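Week 7: Sacred buildings and the people who use them

These notes go with the lecture on how religious groups decide where to build. Read them alongside chapter 10 of the course reader. The seminar questions come from the second half.

1. What counts as a place of worship

Most traditions make a difference between a building that has been set apart by a rite and a room that is simply used for prayer. A consecrated church, a synagogue with its ark and a village shrine all have rules about who may enter and what may be done inside. A hired hall usually has none, or has rules that last only as long as the service.

The line is less clear in practice. Many congregations spend their first years in private houses. The early Christian house churches are the standard case, but the same pattern appears in migrant communities now. In the Claltard study we looked at in April, the first group met in a member's home for 8 years and went on calling it "the house" after they had moved into a purpose-built chapel. 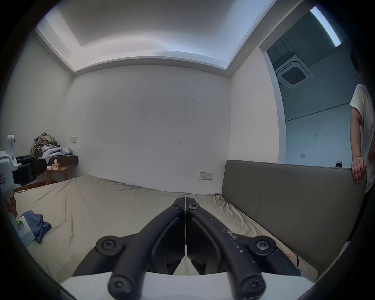
Tshepo Magagula objected in the lecture that a home used for prayer every week has been set apart by use, whatever the official rite says, and that the members would be surprised to hear it called a stage on the way to something else. This is close to the view taken by scholars of lived religion. Keep it in mind when you read the older literature, which tends to treat the finished building as the goal.

2. Who decides

Three broad models are used in the reader.

Central: a headquarters chooses the site, approves the plans and pays most of the cost. Local members may be asked to give money or labour but do not choose the design. Announcements are often made at a large gathering.

Local: the congregation buys land, raises funds and owns the result. Disputes over ownership are common if the congregation later splits.

Mixed: a regional body holds the land and the local group runs the building. The Mateos parishes work this way. Ezequiel Escobar's chapter gives the detail, and you should know the difference he draws between holding title and having use.

Bonifacio Collado argues that the central model grows faster on paper, with long gaps between announcement and opening. At Kinside the gap was 10 years, and two changes of local leadership took place in that time.

3. Why build here?

Membership numbers matter, but they do not explain everything. Other reasons found in the case studies:

- travel time for members who must attend a particular rite
- links with the group's own history
- cheap or donated land
- a wish to be seen in a capital city
- the attitude of the planning authority

The Irnow case is the one to use for the last point. The application drew 29 written objections, nearly all to do with parking and the height of the tower. Julián Bravo reads these as objections to the group itself. Cosmin Ene reads them as objections to parking. You will be asked to take a side in the seminar.

4. Worship at home after the building opens

Domestic practice does not stop when a public building opens. Family prayer, fasting, grace at meals and care of the sick stay in the house. Surveys that count attendance miss all of this.

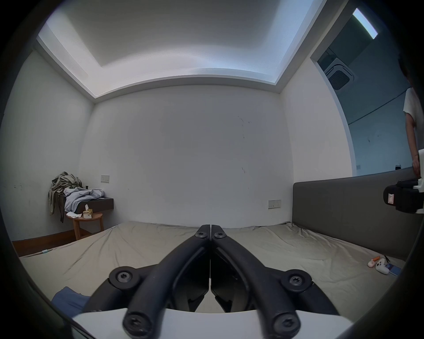 Fig. 2. A bed with a padded headboard, domestic interior.

For the essay, a short account of home practice in one tradition is enough. Use at least two sources and say how the evidence was gathered, since diaries and interviews give different results.

Seminar preparation

Read Escobar on title and use, and Bravo and Ene on Irnow. Bring one page of notes on this question: does a central body that pays for a building have the right to close it? Groups of 7 or fewer, same rooms as before. Essay titles will be handed out at the end.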